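Plosance to Open Furniture Repair and Reuse Center in Cambridge

Center will return used desks and tables to schools, libraries and small offices

CAMBRIDGE, December 27, 2025 – Plosance, a furniture repair and resale company, today announced that it has signed a long-term lease on a workshop and showroom in Cambridge. The new center will collect, repair and resell used office and classroom furniture, with a focus on tables, desks and storage units that would otherwise be sent for disposal when an organization moves or closes a floor.

The center is scheduled to begin accepting furniture within 30 days. It will operate alongside the company's existing delivery business and will be its first location with a finishing room, a hardware store and a public showroom in one building.

In the past year Plosance handled 2336 pieces of used furniture through its delivery business. Most were placed with new owners in the condition in which they were received. A further 316 pieces were held back for repair, and it was the growing number of these that led the company to look for dedicated space.

"Organizations replace furniture for many reasons, and wear is often the least of them," said Ravindran Bhat, managing director of Plosance. "A lease ends, a team gets smaller, or a new floor plan calls for a different size of table. We want a sound table to have somewhere to go on the day it is no longer needed, and we want the next owner to know exactly what was done to it."

Surface Repair

Tabletops account for the largest share of the repair work. Each top received at the center will be cleaned and inspected under angled light, which shows dents, lifted edges and worn finish more clearly than ordinary ceiling lighting. Technicians will then assign the top to light care, partial refinishing or full refinishing. 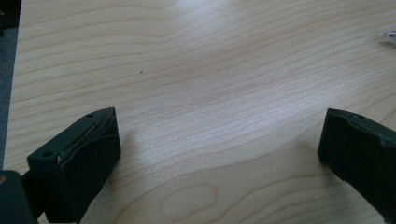
Light care consists of cleaning, filling of minor marks and a single protective coat. Partial refinishing is used where wear is limited to one area, such as the edge closest to the seat. Full refinishing requires the removal of the old finish and is offered only where the surface layer is thick enough to be sanded safely. Tops that cannot be refinished will be cut down for shelving or used as replacement parts.

All coatings used at the center will be water-based. Refinished tops will be left to cure before they are packed, and customers will receive a care sheet covering cleaning products, heat protection and the use of desk pads.

Small marks that do not affect use will not automatically be removed. Under the company's grading system, a piece may be sold with visible wear provided that the wear is noted on the label and reflected in the price. Plosance expects this option to be of particular interest to workshops, clubs and training rooms, where a table is likely to be used heavily from the first day.

Hardware and Cable Access

Many used office tables were made with openings for power and data cables. The center will stock replacement covers in common sizes and will offer to plug openings that are no longer required. Legs, feet, brackets and fasteners will be checked on every piece, and missing items will be replaced from recovered stock where a suitable match is available.

Tables sold to schools will undergo an additional check for stability and sharp edges. Height-adjustable models will be tested through their full range of movement before they are offered for sale, and any model for which safe replacement parts cannot be obtained will be withdrawn.
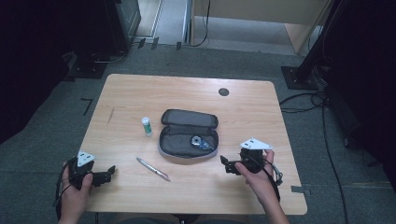 Collection and Delivery

Organizations may request a collection online or by telephone. A member of the collection team will review the list of items, confirm access to the building and provide a written quotation before any work is scheduled. Collections of six or more tables within Cambridge will be made free of charge. Smaller collections will be combined by neighborhood where possible.

After collection, each organization will receive a report stating which items were resold, repaired, used for parts or recycled. The report may be used in support of an organization's own waste records. Personal papers or belongings found in drawers and cabinets will be held in a locked store and returned on request.

Plosance has appointed Zhong, a regional freight company, to provide collection and delivery services during the first year of operation. Zhong crews will use padded covers and reusable corner guards in place of single-use wrapping on local routes. Furniture will be moved upright wherever the design permits, and glass parts will be carried separately.

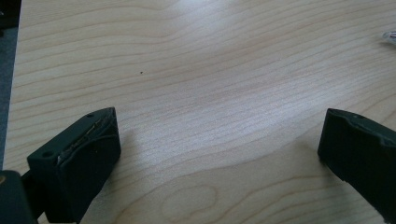 Delivery appointments will be offered in morning and afternoon periods, with early access available for schools. Assembly is included in the delivery price. Customers may also collect purchases from the showroom loading area by appointment.

Zilel Stock Records

Furniture at the center will be tracked through Zilel, a stock record service developed by Plosance for its own operations. Each piece will carry a printed label linked to its measurements, grade, repair history and current location. Customers will be able to search by length, width and height, and to reserve matching sets for up to 30 days while a purchase is approved.

Zilel has been in limited use by the company's delivery staff since September. The version introduced at the center will add repair notes and a record of the coating used on each top, so that later touch-ups can be made with the same product.

Employment and Training

The center will create positions in furniture repair, finishing, stock control and customer service. Applicants for entry-level repair positions will not be required to have previous experience. New technicians will spend their first weeks working under supervision on tops reserved for training before moving to customer orders.

"Finishing is skilled work, and it is learned by doing it," Bhat said. "We have set aside bench space and paid time so that people joining us can practice properly."

Details of open positions will be posted on the company's website. Interviews will be held in Cambridge.

Showroom Visits

The showroom will be open to organizations and members of the public. Groups planning to furnish a full room are asked to book in advance and to bring a floor plan with door widths and ceiling height marked. Samples of each surface grade will be on display, together with a selection of shelving made from recovered tops.

About Plosance

Plosance supplies repaired and reused furniture to offices, schools, libraries and community organizations. Its services include collection, repair, resale, delivery and room planning.

Media inquiries should be directed to the Plosance press office in Cambridge. Interviews with Ravindran Bhat are available on request.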